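Two arms back in step at the Trirnham toy bench

8/4/26

If you've been wondering why it went quiet at the Sirham workshop for a bit, the two-armed bench was down for repairs. It's going again now, and I went along to Trirnham to have a sticky-beak and ask what had been wrong with it.

The short version is a cable. The longer version is that one crook cable turned into a proper going-over of the whole cell, which I gather is how these things usually go. Viktória Bakos looks after the bench day to day, and she'd noticed the left arm hesitating every time it reached for the far side of the table. Only the left, and only at full stretch. She said it put her in mind of a dog on a lead that's a bit too short.

So out came the ribbed cable on that arm, and sure enough it had been tied down too tightly near the wrist. Each long reach gave the connector a little tug, and after enough little tugs the signal started dropping out. Viktória has run the new one in a tall loop over the top of the wrist, with plenty of slack in it. It looks a bit untidy (she says so herself) but she'd rather have it look untidy and work. The thick hose gets the same treatment, with a big lazy curve around the elbow. 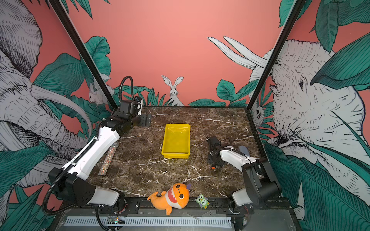 The Trirnham bench, with the yellow tray between the two arms and a few of the toys along the front.

I'd gone in expecting something grey and serious, so the jungle walls were a lovely surprise! Elephants, a rabbit, leaves everywhere. The bench is used for sorting and tidying toys and household odds and ends, and there's a good-humoured argument going on about whether the shark should be retired. I'm firmly on the shark's side.

Anyway, back to the repair. With the cable sorted, Viktória moved on to the mounts. Each arm sits on a black bracket at the near edge of the table, and she took the bolts on both of them back to finger-tight and did them up again in order, a bit at a time, going from one side to the other. One on the left had worked itself loose. It wasn't enough to see, but you don't need much movement at the base for it to become quite a lot of movement at the gripper. Postma supplied the replacement cable and also sent a little torque driver, which was in use the whole time I was there and which I was not allowed to hold.

After that came the part that took most of the afternoon, and it was oddly relaxing to watch. The arms have to agree with each other about where the table is. Viktória sends one to a known spot near the tray, checks it, writes down how far off it was, corrects it and sends it back. Then she does the same with the other one. The full check is 100 moves for each arm, and she doesn't skip any, even when the first couple of dozen come up clean. On the first run after the repair, 11 of the left arm's moves were outside what she'll accept. On the second run there were none, and we both had a biscuit.

The cameras were next. There's a small one down by the gripper, and its view matters a great deal, as the software leans on it for the last little bit of any reach. It had been bumped while the cable was being swapped -- only slightly, but the tray was turning up in the wrong corner. She loosened the bracket, nudged it, looked at the monitor, nudged it again and muttered something in Hungarian. What she wants to see is both fingers coming up from the bottom, with the black trim at the back of the table as her reference line. 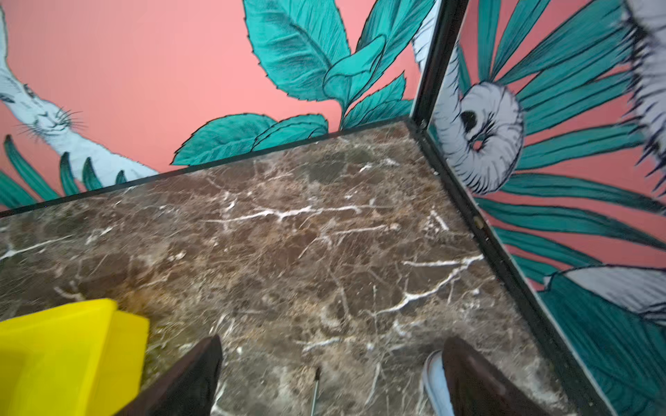 What happens from here

The bench is back on its normal roster, with one change. The cables used to be looked at whenever somebody remembered. From now on they get checked every 14 days, and there's a sheet for it in the drawer with Viktória's initials already in the first box. The bracket bolts go on the same sheet. She's also asked Sorkex for a softer style of cable tie, the sort you can undo and do up again, so the next person isn't tempted to yank everything down tight with the old ones.

The whole job came to 559 dollars, most of it the cable. That's well short of what a new wrist would have cost, and everyone seemed pretty chuffed about it.

If you use the bench and you spot either arm pausing partway through a reach, please tell Viktória straight away, even if it sorts itself out on the next go. And leave the loop in the cable alone! It does look as though it wants tucking in, and I very nearly did it myself.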